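Kourosh Taheri
Sun 8 October

A thread on moving my late uncle's recipe box into something the whole family can use. It took most of the fall so far. Posting what I did in case you have a box like this in a closet.
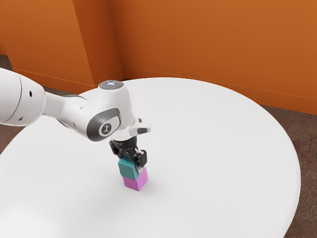
1/ What was in the box

Index cards, mostly. Also envelopes, the backs of phone bills, and a page torn out of a Tovelero store calendar. My uncle Rostam Taheri cooked for every wedding and funeral we had and wrote things down when he felt like it.

727 pieces of paper. I numbered every one in pencil on the back before I did anything else. Took two evenings.

2/ Language

He wrote in Persian until the late eighties and then in both, sometimes on the same card. Ingredients in English, steps in Persian. My Persian reading is slow. My cousin Farhad Fallahi read the hard ones to me over the phone and I typed.

3/ Scanning

I used a flatbed at 300 dpi. Tried my phone first and the grease spots threw glare over the ink. Both sides of every card, even the blank ones. On one blank back there was a faint pencil note that the oven at the old house ran 25 degrees hot. That explains a lot of the baking times.

4/ File names

Card number first, then the dish. 0412 ghormeh sabzi. 0413 ghormeh sabzi again. He had 8 versions of that one and they don't agree on the dried limes. I kept all of them. Please stop texting me about which is correct.

5/ Measurements

The worst part. "One glass" of rice. "The blue cup." Kianoush Ghaffari, who was married to his sister, still had the blue cup. It holds a little under one US cup if you fill it to the line where the glaze stops. I put that on the first page in bold.

"Enough" I left as "enough."

6/ Testing

I cooked 5 of them in August to see if the typed versions worked. Lentil soup, fine. Potato kuku, fine. The barley soup was far too thick and I had to add almost a quart of stock. The rice cookies fell apart twice. The pickled eggplant needs to sit, so ask me at New Year's.

7/ The cookies

Went back to the scan. I had typed rice flour as two cups and the card says two and a half. The half was under a stain. I've since checked every card with a stain on it against the scan a second time and fixed eleven more.

8/ Printing

Esmaeil Salehi did the layout. Spiral binding so it lies flat, large type for the aunts. Each recipe has the scan on the left page and the typed version on the right. We left out duplicates that were word for word the same.

The first proof came back with the Persian running in the wrong direction on a few pages. Second one is good.

9/ The originals

They're in acid-free sleeves in a box in my hall closet. Not the basement. The basement floods.

10/ Copies

If you're family and want one, send me your mailing address by the end of the month. Farhad already has yours if you got the wedding invitation, but check with him if you've moved.

11/ Still missing

The saffron pudding. Everybody remembers it and there's no card. If he ever wrote it out for you, or you stood next to him while he made it, please message me what you have, even if it's only part.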